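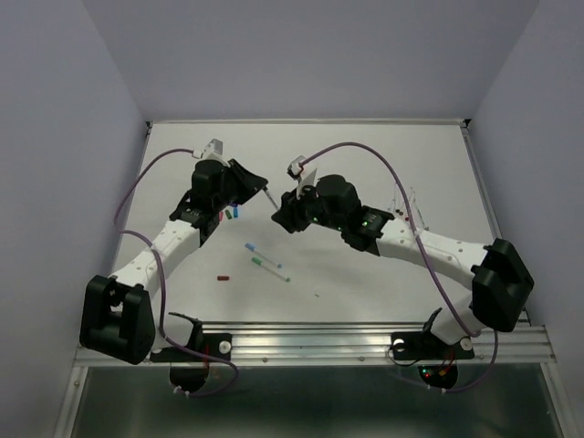
Why bother sorting a desk at all, one reader of the first edition wrote in, when it's a mess again by lunch? Fair question. The Bornden trainees ask it too, every June, first morning, coats still on.

Chapter 6
Small Things on a Work Surface

Short chapter. Read it before the drawer chapter, not after - the drawers make no sense without it.

Small things means anything you can close your hand around. Markers, pegs, caps, clips, the little colored pieces that come with counting sets and board games. Big things get put away because they're in the road. Small things don't. They get pushed to one side, then to the other side, then off the back.

Three words you'll need.

Loose - lying on the surface, no home. A marker put down at an angle and left there is loose, cap on or not.

Standing - upright on its own base. Small pieces stood up in a group, a red, a green, a blue, are easier to see and easier to pick up than the same pieces lying down. Also easier to knock over. More on that in section 2.

Held - in a cup, tray, rack or holder. Clear acrylic is good for this, you see what's in it without tipping it out. Watch out though. A see-through holder with a few small red things in the bottom looks full enough that people stop adding to it, and the rest of the red things end up loose somewhere else.

The usual mistake is going straight for the holder. Don't. Clear the middle first. The middle of a surface is where the work happens and where everything gets dropped, so start there and go outward. Markers first, they roll. Then pegs. Standing pieces last.

White tops show everything, every crumb and speck. Annoying to keep clean, very good to learn on. The practice tables at Gonisau are white for that reason and the trainees complain about it all week.

In the Staltotach store count, the one we come back to in chapter 9, one bench drawer gave up 144 loose items. More than 600 in the whole room. Most of it markers and marker caps, and most of the caps didnt fit any marker in the building.

Caps, then. A cap belongs on a marker of its own color - light blue on light blue, green on green. Sounds too simple to print. Check your own desk. A swapped cap means the wrong pen gets picked up, tried, put down loose. Then a second one. If you have the Wróbel tray, the long one, lay the markers all pointing the same way with caps to the left. Any shallow tray will do otherwise.

Before you go on: pick one surface you use every day. Clear nothing yet. Write down what is loose, what is standing, what is held, three colums on one sheet. Keep the sheet, you'll need it at the end of section 2.

6.1 Clearing the middle

Both hands. One to lift, one to steady whatever is next to it. Start with the item nearest the center and put it straight into its tray, no piles on the way. If it has no tray, it goes at the back edge untill you've done the rest.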